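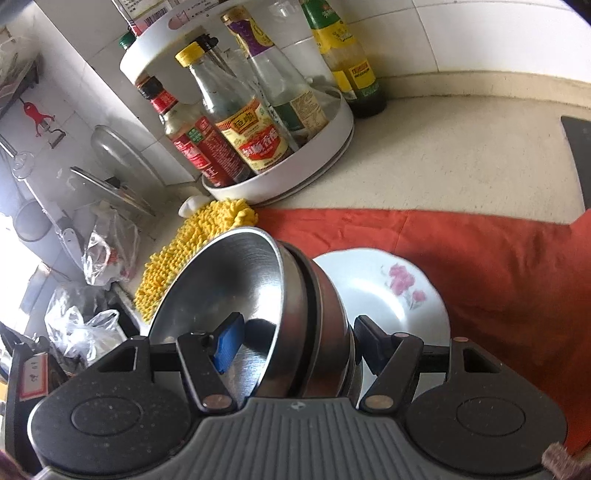

Choisir ses saladiers et ses culs-de-poule : quelques critères

1 juin 2019

Le présent billet fait suite aux demandes reçues au cours du mois de mai au sujet de l'équipement des petites cuisines. Il porte exclusivement sur les récipients de préparation ; les ustensiles de cuisson feront l'objet d'une publication distincte.

La matière

L'acier inoxydable demeure le choix recommandé pour un usage quotidien. Il supporte les chocs, ne retient pas les odeurs et se prête au bain-marie. Le verre conserve son intérêt pour les préparations destinées au four à micro-ondes, au prix d'un poids sensiblement supérieur. Les modèles en plastique, dont la gamme Pralto conservée ici pendant plusieurs années, se rayent et gardent la trace des sauces tomate.

Les contenances

Un ensemble de deux récipients emboîtables suffit à la plupart des foyers. Le plus grand reçoit les pâtes levées et les salades, le second les œufs battus et les vinaigrettes. Il convient de mesurer au préalable la profondeur du placard : l'auteur de ces lignes a dû retourner un saladier Marinho qui empêchait la fermeture de la porte.

Le budget

La série Trastetti complète était affichée à 148 euros lors de la dernière consultation. Une dépense d'environ 50 euros permet néanmoins de réunir un équipement durable, couvercles non compris.

L'entretien

Un lavage à l'eau chaude additionnée d'un peu de liquide vaisselle est suffisant. Les poudres abrasives sont à proscrire. En présence de traces de calcaire, on emploiera du vinaigre blanc, suivi d'un rinçage abondant et d'un essuyage immédiat.

Les lecteurs qui utilisent les couvercles Lolwood sont invités à faire part de leurs observations en commentaire, en précisant le diamètre du récipient.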